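Anyone used the Trindell hand kit? (page 1 of 1)

kelpbucket
Thinking of getting a pair of Trindell hands for our little two-arm bench. The quote came to 2,812 for the pair with the wrist adaptors, and that's before Lorkmont add carriage. The brochure says "effortless bimanual handling", so I assume effort is involved. Does anybody own some?

Osian Gittins
Had ours since May. They're decent. The fingers will go round most silly shapes without you planning every joint, and toy pumpkins are as silly as I own. One in each hand, plate in the middle:
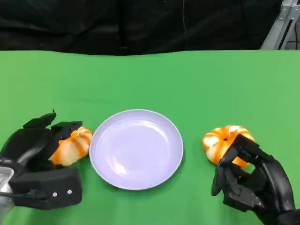 What I'd moan about
The manual. It has 16 pages on unpacking and one on calibration. The Pomby software is fine once you've turned off the voice.

dunnock_77
Pumpkins with ribs are a gift to any gripper, though. Try something round and shiny and then tell me it's decent. We sent our set back after 30 days. The thumb drifted and support told us to "rehome with confidence".

Osian Gittins
Did you do the firmware update first? Everyone who sends them back seems to have skipped it.

dunnock_77
I did the update. Twice, as the first one installed itself in German.

mrs_flange
Not convinced you need two hands with fingers to put a pumpkin on a plate. A Sowerby two-jaw is 300 second-hand and has never once talked to me. Kelpbucket, what are you picking up?

kelpbucket
Mostly fruit-shaped things, as it happens. Demo for an open day. Dunnock's round and shiny question is the one I care about.

Osian Gittins
Fair enough, one from the wrist then. It's the orange one on the plate you want to look at.

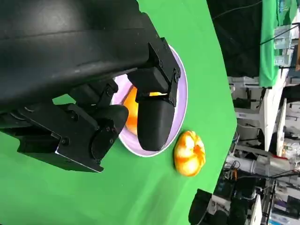 Wrist view, fingers over the plate, pumpkin off to the right.

dunnock_77
That's between the fingers. Being between the fingers and being held are two different invoices.

Osian Gittins
I never said it was held. Come round and drop it yourself.

mrs_flange
Still say two-jaw.

kelpbucket
Right, I've asked Lorkmont for a loan pair. They want a deposit and a "use case narrative". Will report back if the narrative is accepted.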